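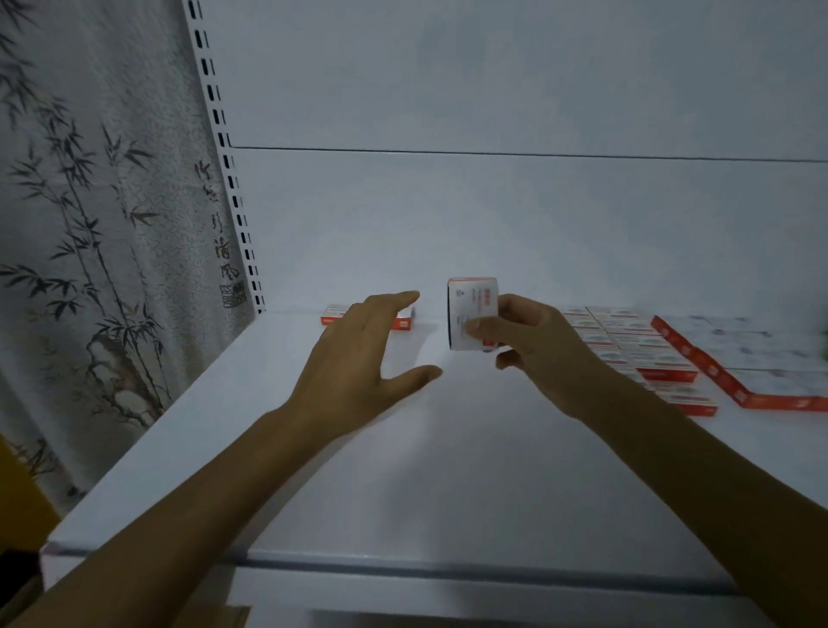 Section 2: Installing the Battery Monitor

The Tudix monitor reads the voltage of one battery bank and sounds an alarm when it falls below the set point. Disconnect the negative battery cable before starting.

1. Mount the shunt on a flat, dry surface next to the battery. Do not mount it above a vented battery.
2. Connect the battery negative post to the shunt terminal marked B. Move all other negative cables to the terminal marked L.
3. Fit the in-line fuse holder to the red sense wire — leave the fuse out for now.

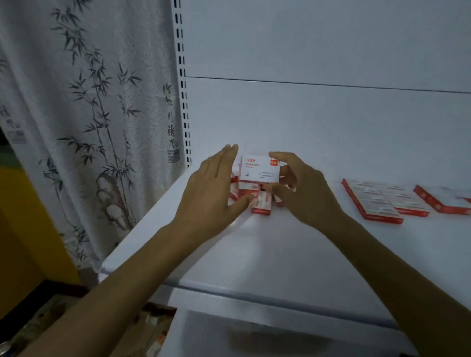 Box of paper clips on a white metal shelf

4. Run the data cable to the display. Keep it clear of the alternator and any ignition wiring.
5. Insert the fuse, then reconnect the negative cable. The display shows 99 until the first full charge.

CAUTION: Do not bridge the shunt terminals with a tool while the battery is connected.
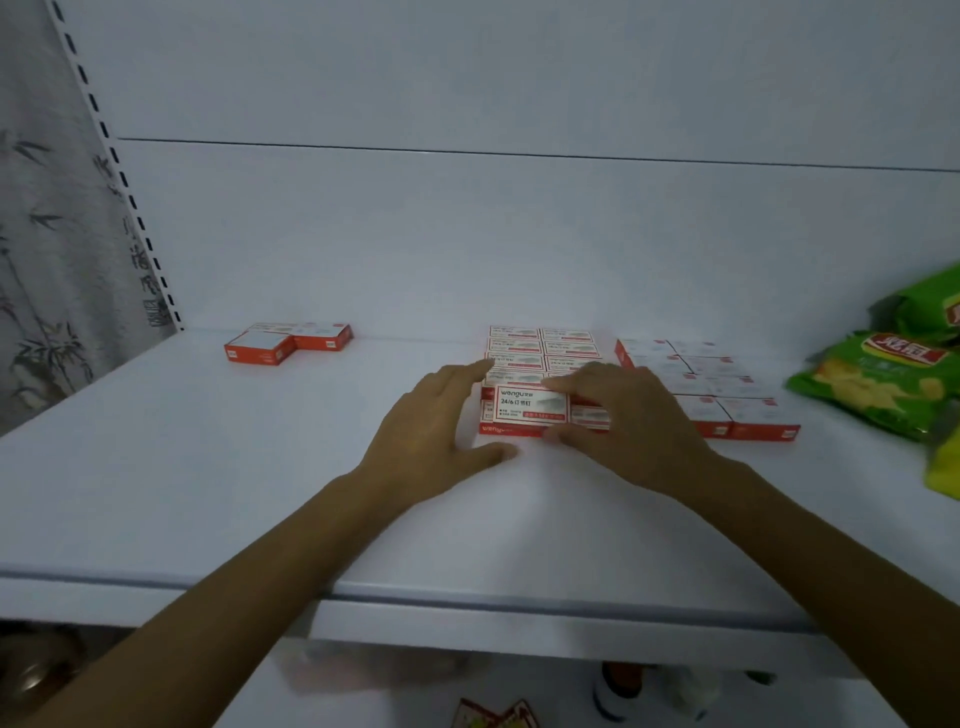

6. Hold SET for two seconds and enter the bank capacity in amp-hours. The highest value accepted is 900. For banks above 700, select the slow averaging mode.

Note: Mandska displays use a different plug and will not fit this shunt.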